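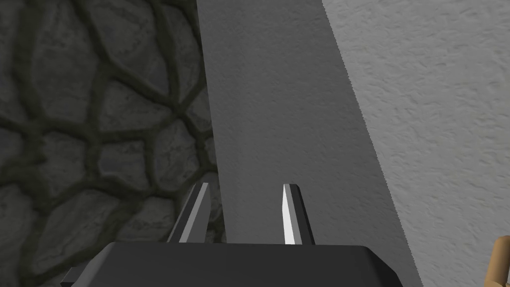 先在屏幕里练，再进房间：Okov公寓服务部的一年

2023年3月21日

Okov在Flistdale管理着超过4000套短租公寓，清洁、补货、退房检查都由服务部负责。去年3月起，部门开始用双臂机器人分担台面整理和物品归位，每一项动作都要先在名为Kimdale的模拟环境里练过。我们和服务部的一位培训主管聊了一个下午，她从十几年前当楼层清洁员讲起，一说到模拟房间就停不下来。

“我第一次看到的时候特别兴奋！”她说，“墙面有石头的，有抹灰的，柜门颜色也可以换。我们的公寓本来就套套不一样，老房子和新房子差得很远。要是只在一种白墙前面练，到了真房间肯定要出洋相。”

模拟房间的素材由Peeters公司提供，但该练什么，由服务部自己定。目前任务库里有422个任务，大部分出自清洁员之手。她们把平时最烦的活写在纸条上，贴在休息室的白板上，每周挑一批录入。“水槽边上的东西最多人写，”主管笑着说，“龙头后面那一条窄缝，人的手伸进去都别扭，你让机器去试试看嘛。”

问到最初的阻力，她没有回避。刚宣布时，休息室里安静了好几天，有人私下打听是不是要裁人。公司后来把承诺写进了排班协议：试点期间不减岗，空出来的工时优先用于培训和深度清洁。她自己也报名学了遥控操作，头一个星期总把左右手搞反，回家切菜都觉得手不听使唤。“后来突然就顺了，那种感觉真好，像学会骑车一样。”
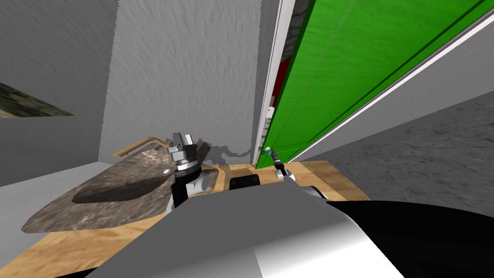 一位老清洁员的看法要谨慎一些。她觉得机器在台面上慢慢摸索没关系，麻烦的是赶房的时候：两点退房、三点入住，谁来等它？她还提到，自己的腰确实比去年好受了，弯腰擦低柜的次数少了，可新增的记录表也不少，填表的时间应该算进工时。

主管对这番话完全赞同。“她说得对，表格我们正在改。”按她的设想，赶房时段仍由人来做，机器人排在空档里，做不急的归位。早班的顺序也因此变了，清洁员先看一眼夜里的练习结果，标出失败的任务，再领钥匙上楼。有两位同事现在每周拿出半天专门审看回放，工资条上多了一栏技能津贴，她讲到这里明显很得意。

审看回放听起来枯燥，她却最喜欢这一段。“模型会说‘完成’，可我们的人一看就知道，客人不会满意。杯子把手朝里，毛巾边没对齐，这些标准以前都在大家脑子里，从来没有写下来过。现在得一条一条讲清楚，讲着讲着，大家才发现自己懂得这么多！”
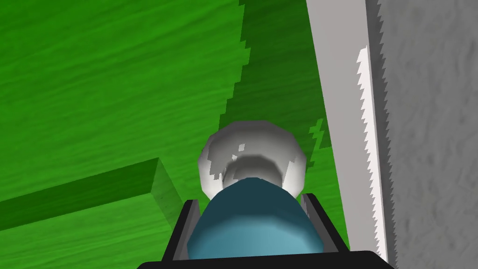 模拟环境中，夹爪两指之间的蓝色圆顶物件。

下一步，服务部打算把新员工的入职培训也搬进Kimdale，让新人先在屏幕前认房型，再跟老员工上楼。主管手里已经有一份报名表，想学遥控操作的人比名额多，她正和Flistdale的排班组商量能不能加开一个晚班。

采访结束时，她又回到白板前，指着一张刚贴上的纸条给我们看，上面写的是“浴室镜柜，第二层，太滑”。她说，下周就录这个。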